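Numérotation, sommaires et autres chagrins : la foire aux questions

Réponses valables pour Word 2010 et suivants sous Windows. Sur Mac, les menus portent parfois d'autres noms, par pure coquetterie. Page mise à jour le 30 décembre 2018.

Pourquoi mes titres passent-ils de 3 à 5 ?
Il y a presque toujours un paragraphe vide qui porte le style Titre 1. Word le numérote avec conscience, même s'il n'a rien à dire. Affichez les marques de paragraphe (Ctrl+Maj+8 sur la plupart des claviers), repérez l'intrus et supprimez-le, ou repassez-le en style Normal.
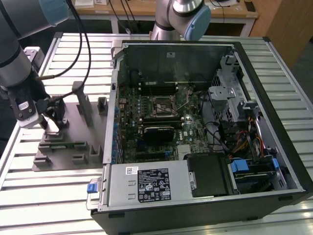
Mon sommaire affiche « Erreur ! Signet non défini ». Que lui ai-je fait ?
Vous avez supprimé ou retapé un titre vers lequel il pointait. Cliquez dans le sommaire, appuyez sur F9, puis choisissez « Mettre à jour toute la table ». L'autre option, celle qui ne touche qu'aux numéros de page, est proposée en premier et ne vous aidera pas ici. Si vous imprimez souvent, cochez aussi « Mettre à jour les champs avant l'impression » dans les options d'affichage.
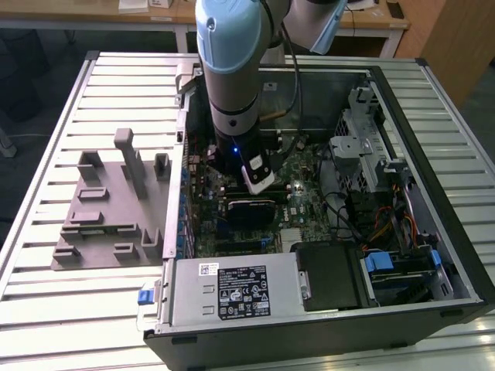
Attention : cette mise à jour efface toute retouche faite à la main dans le sommaire. Le gras que vous aviez posé sur le chapitre 3 ne reviendra pas. Modifiez plutôt les styles TM 1, TM 2 et suivants, qui sont là pour ça depuis des lustres et que tout le monde ignore.

Comment commencer la pagination après la page de garde ?
Insérez un saut de section « Page suivante » — pas un simple saut de page — puis, dans le pied de page de la nouvelle section, désactivez « Lier au précédent ». Ce bouton est allumé par défaut. Ensuite, Format des numéros de page, « À partir de », 1.

Je m'y suis collé en mai pour le manuel Plotlow, 103 pages et 37 sections, dont une bonne moitié créées par accident.
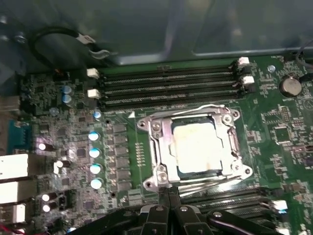
Pour les retrouver, passez en mode Brouillon : les sauts de section y apparaissent en toutes lettres, et on les efface comme n'importe quel caractère. Prudence tout de même, la section qui précède un saut supprimé hérite de la mise en page de celle qui suit. C'est ainsi qu'un rapport entier bascule en paysage.

Peut-on récupérer les styles d'un autre document ?
Oui, par l'Organisateur. Volet Styles, « Gérer les styles », puis « Importer/Exporter ». La fenêtre semble dater d'une autre époque, mais elle fonctionne. Fermez le fichier affiché à droite, ouvrez le vôtre, copiez. Pour le modèle Lennox, j'ai transféré environ 40 styles de cette façon, en un seul café.

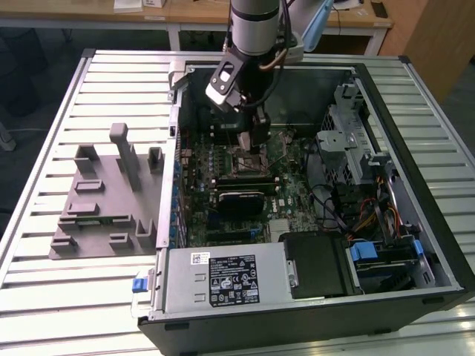
Hannelore Lüthi : Chez moi, la copie passe bien, mais les titres arrivent sans leur numérotation. Il faut la refaire à la main ?

Non. Placez le curseur dans un Titre 1, ouvrez « Définir une nouvelle liste à plusieurs niveaux », bouton « Plus », et associez chaque niveau à son style de titre. À faire une fois, puis à enregistrer dans le modèle.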